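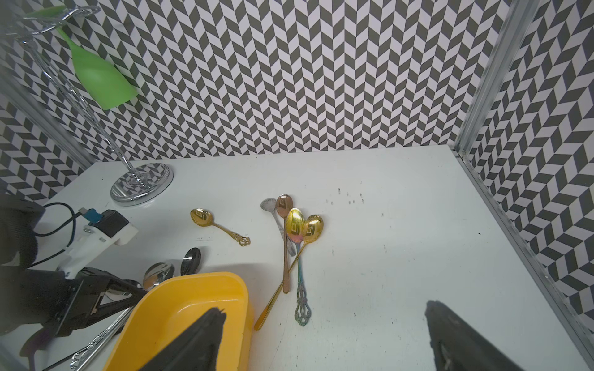 Gold spoon, chevron walls, green wine glass on the stand.

19 Jul 2025

Thread test, second go. Osaze Okoro wants to switch all the tote straps to the Koivisto polyester because the shop says it "never frays." I've heard that about every thread I ever bought, so I sewed my own samples before agreeing to anything.

Linen/cotton blend, two layers plus fusible, box-and-X at each strap end. Made 6 straps, three in Koivisto and three in our usual Clisik cotton. Stitch length 3. New needle for each thread.

Koivisto: looks lovely, I'll give it that. Skipped twice at the thick corner on the first strap. Dropped the top tension a notch and the skips went away, but now the underside is a bit loopy. Not sold.

Clisik: dull color, lots of lint in the bobbin case, no skips. Same as in June.

Hung all the straps from the rod with a bag of rice on each. No difference I can see. One night proves very little — Trinidad Cisternas thinks we should leave them up till the end of the month and I agree with her for once.

The Hodix fusible is a separate gripe. Label says press with steam, the leaflet inside says dry. I pressed dry and got bubbles along one long edge. Could be my iron. Try steam on a scrap before blaming them.

Cost: a 4,000 yard cone of Koivisto against the 2,000 yard Clisik we have. We've got 400 yards or so of binding cut and waiting, and I'm not putting a thread on it that I've known for a day.

To do: redo one Koivisto strap with a bigger needle. Ask Jivilbridge if they'll sell a small spool.

2 comments | 0 shares
Last updated 19 July
Back to top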